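Let the Robotics Club Do the Dull Part

Posted in Opinion, Jonville Community Pages
By Adwoa Osei

Our school board is deciding what the high school robotics club should spend its money on next year. The club has $2,000. One proposal is to enter the Vurora league again, with a new drive base and a trip to the regional. The other, which came from the students, is to keep going with the project they began in January, which is teaching a machine to tidy a table. I think the board should back the students, and I say that as a parent who enjoyed the regional very much.

The tidying project is slow to watch. Two students stand at a table with a hand-held gripper in each hand or one apiece, and they pick things up and put them somewhere else. Then they put everything back a little differently and do it again. At the last count they had 496 recordings they considered good enough to keep. My son's friend Delali Bonsu keeps the log, and she throws out any run where somebody bumped the table or forgot which object came next.

People who have only seen the league ask where the robot is. For most of the term there isn't one moving on its own. The students are making the material it will learn from, and that part takes months. I think it is the more honest picture of the trade.

What goes on the table matters more than I expected. Nkrumah Alhassan, who coaches the club, told the students early on to stop using wooden blocks. Blocks are easy to hold and they all behave the same way. A house is full of things that squash, slide and fold, so the students went for sponges, tissue packs and cloths, with a few hard things mixed in.

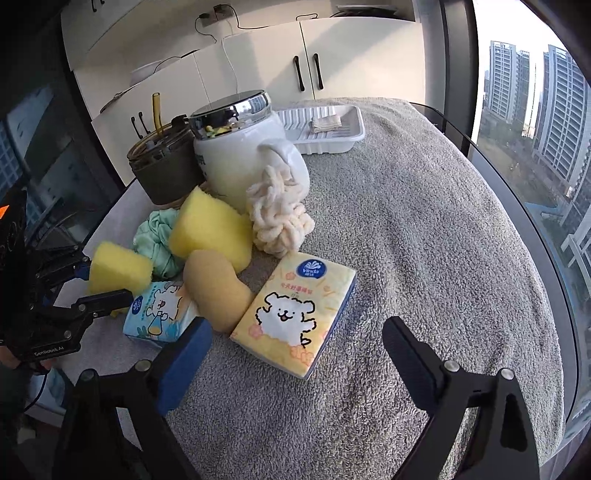 What the league teaches, and what it doesn't

I don't want to run down the league. My older daughter learned to solder because of it, and she learned to lose in front of a gym full of people. Those are good things to know at 15.

But look at where the money went. Last year the largest bill was for parts, and the second was for the bus and the hotel. The drive base was designed by two seniors who already knew how. The younger members cut foam for the pit display and held the battery. There were 20 students on the list in the fall and by spring I could have fit the ones who still came into my car.

Tidying a table has a job for everyone. A freshman with no programming can make a good recording on her first afternoon if she is patient. Somebody has to decide whether a sponge leaning on a jar is a fair test or a mean one, and I have heard them argue over that kind of question past 5:30, with the building already being locked. Somebody else has to write the instructions so that two people do the same thing the same way. That is real engineering work and it costs very little. The sponges came out of our kitchens.

The objection

Hefin Beddoe made the case for the league at the last meeting, and he made it well. He said students need a deadline and a crowd. He said a college reading an application knows what a regional medal is and has no idea what a folder of recordings is. He may be right about the second point.

On the first, I would ask for a deadline of a different sort. The Ofori branch library has a meeting room with a big table. Let the club set up there in the spring and let anyone who walks in move the objects around before the machine has its turn. It will miss a lot. The students should stand there and explain why, to people who have never heard of any of it. Amerley Dogbe at the branch has already said they can have the room.

The board votes before the end of the term. Comments can be left at the school office until then, and I hope some of them come from students.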